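Perception Software Engineer, Handheld Capture and Pose Tracking
Dronura, Hornstead office

Dronura writes the software that turns handheld gripper recordings into training data for robot arms. We are looking for an engineer to take over the tracking part of the pipeline, which we call Bodin. The team is small and you would report to the head of perception.

Bodin reads head camera video, finds the marker cube on each gripper, and produces a six-axis pose for both hands plus the jaw opening. It works well on rigid objects over a plain table. It does less well when cloth covers a marker or when the person bends toward the floor and one hand leaves the view. Fixing those cases will be your first job.
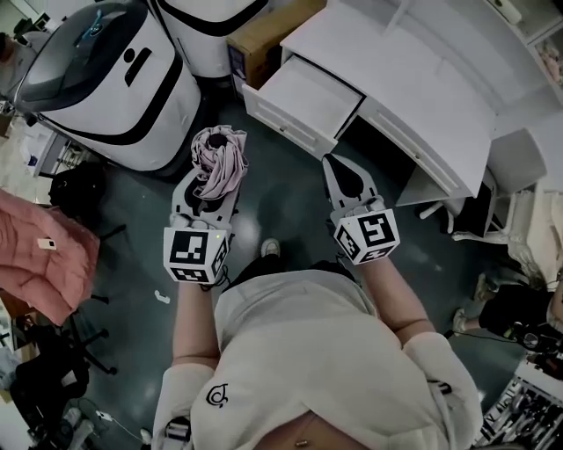 You will also look after Zonen, our replay tool, which checks whether a recorded motion can be reached by an arm before it goes into a training set. At the moment 61 of our regression clips fail that check, mostly from drift in the left hand pose.

What we need from you:
Good C++ and Python
Camera calibration and multi-sensor time sync
Experience with Kalman filters or factor graphs
Willingness to record test clips yourself – everyone on the team does

Some ROS 2 is useful but can be learned here. A degree is not required.

The job is full time, with 20 days of paid leave and two days a week from home after the first month. The start date is in January.

Send a resume and a link to some code you wrote to the Hornstead office by 8th September, quoting reference 1538. Please leave out the cover letter.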